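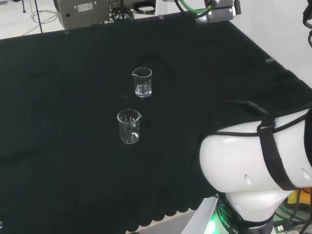
Two little beakers on the black cloth.

Home | Blog | Kitchen | Glass | Odds & Ends | Contact

Blog > Glass > Beakers, again

Beakers, again

06/11/2018

I have a beaker problem. If you've been reading for a while you know this already (hi, Sidra), but for everybody else: I love small lab glass, I use it for everything, and I have opinions about spouts that I never get to share at dinner.

So let's share them now. I like the short squat kind best, the ones in the photo. Tall skinny beakers look elegant and then you catch them with your sleeve and spend the evening with a dustpan. A squat one just sits there. It has a low center, you can get a sponge all the way into the corners, and the spout is right where your thumb wants it to be. I've had fancy pitchers with handles that dribbled more than a plain beaker does.

My first one came from Encarnación Cabello, who taught the evening dyeing class I took in December, years back now. She mixed all her colors in glass, never plastic, and at the end of the course she let each of us pick something off the shelf to keep. Everyone else went for the big jars! I took a beaker small enough to fit in my coat pocket and I still measure vinegar in it.

Now, black cloth. I'm a convert. For the longest time I photographed and sorted my glass on a white towel, and clear glass on a white towel is basically a rumor. Put it on black and all of a sudden you get the rim, the streaks of light down the walls, the white printed lines standing out so you can read them. Even a tiny bit of clear liquid in the bottom shows up, like in the farther one, where it catches the light. On white I'd have missed that completely and put the thing away with something still in it. (I have done this. More than once. The cabinet smelled like vinegar for a week.)

I don't iron the cloth, by the way. Oona Hirvonen told me I should, and she's probably right, she's right about most things to do with fabric, but a few wrinkles don't bother me as long as nothing wobbles. What I do care about is clips. An unclipped cloth on a smooth table is an accident waiting to happen. You lean on it, it slides, and everything standing on it slides too. See the small translucent ones along the far edges? Those are the kind I like, you hardly notice them. I used to use big wooden clothespins and I was forever knocking into them. And I'm a sucker for that wavy hem! It's such a frilly, tablecloth-at-grandma's sort of edge to find under lab glass and it makes me happy every time I look at it.

A couple of people wrote in after my last glass post asking about the lines on the side. Short version: don't trust them too much. The marks on a beaker are there to give you a general idea. If a recipe really cares (dye, soap, anything with lye) then weigh it, or use a proper cylinder. I checked one of my bigger ones on the kitchen scale last winter, filled it with water to the 500 line, and got 570 grams once I'd subtracted the glass. Seventy grams over! I did it again because I assumed I'd messed up, and nope, same number. That one is now for flowers. The little one I keep for vinegar weighs 105 grams empty, and I've written that on a piece of tape on the shelf so I don't have to keep looking it up.

Washing: warm water, a drop of soap, rinse, rinse, rinse. Then upside down on a rack. I tried the Jillus drying mat that Genalyn Umali swears by and it left fuzz on the rims, so it's gone back to being a place where the cat sits. If you have hard water like we do here in Kornolton, finish with a splash of distilled or you'll get spots, and spots on clear glass drive me up the wall. Don't use a scratchy pad on the printed side either. The white wears off faster than you'd think and then you own a very plain cup.

Spacing is my other thing. When I set glass out I leave at least a beaker's height between one and the next, same as the pair up top. It feels silly when you've only got two of them and a whole table, but chips happen when rims kiss. Fares Zein lost a gorgeous old Birum flask that way, just sliding it over to make room for a coffee cup, and he still brings it up.

I also turn the spouts different ways if I've got two different liquids going. It started as an accident and now it's how I remember which is which. Labels are better, I know. I run out of labels.

Next time I want to get into storage, because my cabinet is a disgrace and I've been eyeing a narrow shelf from Rivas that would fit in the gap next to the fridge. If you've got one, tell me whether it tips! Also still looking for a squat beaker with a wider spout, so if you see one at a yard sale, please grab it and I'll pay you back in jam.

Contact | Copyright 2018, all rights reserved | Back to top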